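가게에 있는 물건은 어디에서 올까요?

동네 가게에 가면 칫솔도 있고, 공책도 있고, 과자도 있습니다. 가게 주인이 이 물건을 모두 직접 만들었을까요? 그렇지 않습니다. 가게는 대부분 다른 곳에서 만든 물건을 사 와서 손님에게 다시 팝니다. 이런 일을 '소매'라고 합니다. 소매의 '소'는 작다는 뜻이고 '매'는 판다는 뜻입니다. 물건을 조금씩 나누어 판다는 말입니다.

이 글에서는 바르빌(Varville)이라는 마을의 작은 생활용품 가게를 따라가며, 물건이 손님에게 오기까지 어떤 길을 지나는지 알아봅니다. 가게 이름은 지스텀(Jistum)이고, 주인은 퍼걸 오브리언(Fergal Ó Briain) 씨입니다.

1. 만드는 곳

물건이 처음 생기는 곳은 공장이나 작업실입니다. 이곳에서 일하는 사람이나 회사를 '제조업자'라고 부릅니다. 제조업자는 재료를 사서 물건을 만듭니다. 나무를 다듬어 빗을 만들기도 하고, 금속 철사를 엮어 연필꽂이를 만들기도 합니다.

공장에서는 같은 물건을 한꺼번에 많이 만듭니다. 기계를 켜고 재료를 준비하는 데에 돈과 시간이 들기 때문입니다. 한 개만 만들고 멈추면 그 한 개가 아주 비싸집니다.

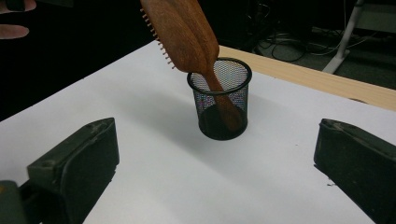 나무 빗과 검은색 철망 연필꽂이. 생활용품 가게에서 흔히 파는 물건입니다.

2. 모아서 파는 곳

공장은 보통 물건을 한 개씩 팔지 않습니다. 상자째로 팝니다. 한 상자에 빗이 260개 들어 있다고 생각해 봅시다. 작은 가게가 이 상자를 통째로 사면 다 팔 때까지 아주 오래 걸립니다. 둘 자리도 모자랍니다.

그래서 중간에 '도매상'이 있습니다. 도매상은 여러 공장에서 상자를 많이 사서 큰 창고에 넣어 둡니다. 그리고 가게가 필요한 만큼 나누어 팝니다. 지스텀은 판덴브루크(Van den Broek)라는 도매상에서 물건을 받습니다. 오브리언 씨는 빗 여덟 개, 컵 여섯 개처럼 적은 수로 주문합니다. 공책도 수건도 같은 도매상에 있어서 주문서 한 장에 함께 적을 수 있습니다.

도매상의 창고에는 선반마다 번호가 붙어 있습니다. 일하는 사람은 주문서를 보고 번호를 찾아가 물건을 꺼냅니다. 꺼낸 물건은 한 상자에 담고, 상자에 가게 주소를 붙입니다.

3. 옮기는 길

물건은 트럭을 타고 가게로 옵니다. 먼 나라에서 만든 물건은 먼저 배를 타고 바다를 건넙니다. 지스텀에는 트라릭스(Trarix)라는 운송 회사의 트럭이 아침 7시에 옵니다. 가게 문을 열기 전이라 손님이 없어서 상자를 들여놓기 쉽습니다.

상자가 오면 바로 선반에 올리지 않습니다. 먼저 '검수'를 합니다. 검수는 주문한 물건이 맞는지, 개수가 맞는지, 깨진 것은 없는지 살펴보는 일입니다.

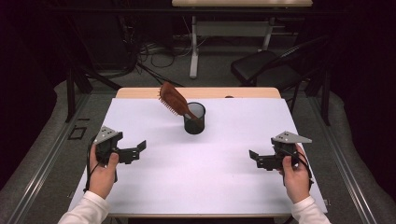 잘못 온 물건이 있으면 도매상에 알리고 돌려보냅니다. 이것을 '반품'이라고 합니다. 맞게 온 물건은 장부나 컴퓨터에 적습니다. 가게에 남아 있는 물건을 '재고'라고 하는데, 재고를 적어 두어야 무엇을 더 주문할지 알 수 있습니다.

재고가 너무 적으면 손님이 찾는 물건을 팔 수 없습니다. 너무 많으면 창고가 꽉 차고, 물건값으로 쓴 돈도 오랫동안 돌아오지 않습니다. 우유나 빵 같은 음식은 날짜가 지나면 버려야 합니다.

4. 값을 정하는 일

물건에는 가격표가 붙습니다. 가게가 도매상에 낸 돈을 '원가'라고 합니다. 손님이 내는 돈은 '판매 가격'입니다. 판매 가격은 보통 원가보다 높습니다.

그러면 그 차이는 모두 주인이 가질까요? 먼저 내야 할 돈이 많습니다. 가게 자리를 빌린 값, 전기 요금, 일하는 사람의 월급, 세금을 냅니다. 이런 돈을 모두 내고 남은 돈이 '이익'입니다.

가격은 바뀌기도 합니다. 지스텀에서는 2월이 되면 두꺼운 장갑과 목도리를 싸게 팝니다. 곧 날씨가 따뜻해져서 찾는 사람이 줄어들기 때문입니다. 값을 깎아 파는 것을 '할인'이라고 합니다.

5. 선반에 놓는 일

지스텀에서 선반을 맡은 사람은 쑤즈창(Zhiqiang Su) 씨입니다. 쑤 씨는 자주 팔리는 물건을 손님의 눈높이에 놓습니다. 무거운 물건은 맨 아래 칸에 둡니다. 연필과 지우개처럼 함께 쓰는 물건은 서로 가까이 둡니다.

먼저 들어온 물건은 앞에, 나중에 들어온 물건은 뒤에 놓습니다. 이렇게 하면 오래된 것부터 팔립니다. 이 방법을 '선입선출'이라고 합니다. 먼저 들어온 것이 먼저 나간다는 뜻입니다.
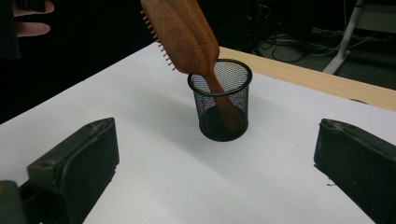

연필꽂이에 손잡이가 들어간 나무 빗. 짧고 끝이 둥근 빗살이 줄지어 있습니다.

6. 손님이 사는 순간

손님이 물건을 계산대에 가져오면 점원이 바코드를 찍습니다. 바코드는 굵고 가는 줄로 된 표시입니다. 기계가 이 줄을 읽으면 화면에 물건 이름과 가격이 나옵니다. 지스텀의 컴퓨터는 이때 재고에서 한 개를 뺍니다.

돈을 내면 영수증을 받습니다. 영수증에는 산 물건, 가격, 산 시간이 적혀 있습니다. 집에 와서 물건이 고장 난 것을 알았을 때 영수증이 있으면 바꾸거나 돈을 돌려받기가 쉽습니다.

인터넷 가게는 어떻게 다를까요?

인터넷 가게에는 손님이 걸어 다니는 통로가 없습니다. 손님은 화면에서 사진과 설명을 보고 물건을 고릅니다. 주문이 들어오면 창고에서 물건을 꺼내 포장하고, 택배 기사가 집까지 가져다줍니다. 직접 만져 볼 수 없으니 크기와 재료를 잘 읽어 보아야 합니다.

낱말 풀이

제조업자: 물건을 만드는 사람이나 회사
도매상: 물건을 많이 사서 가게에 나누어 파는 곳
소매: 물건을 손님에게 조금씩 파는 일
검수: 받은 물건이 맞는지 살펴보는 일
재고: 아직 팔리지 않고 남아 있는 물건
원가: 가게가 물건을 들여올 때 낸 돈
이익: 내야 할 돈을 모두 내고 남은 돈

해 보기

집에 있는 물건 하나를 골라 포장이나 바닥을 살펴보세요. 만든 회사와 만든 나라가 적혀 있는지 찾아봅니다. 찾았다면 그 나라를 지도에서 짚어 보고, 우리 동네까지 오는 길을 종이에 그려 보세요.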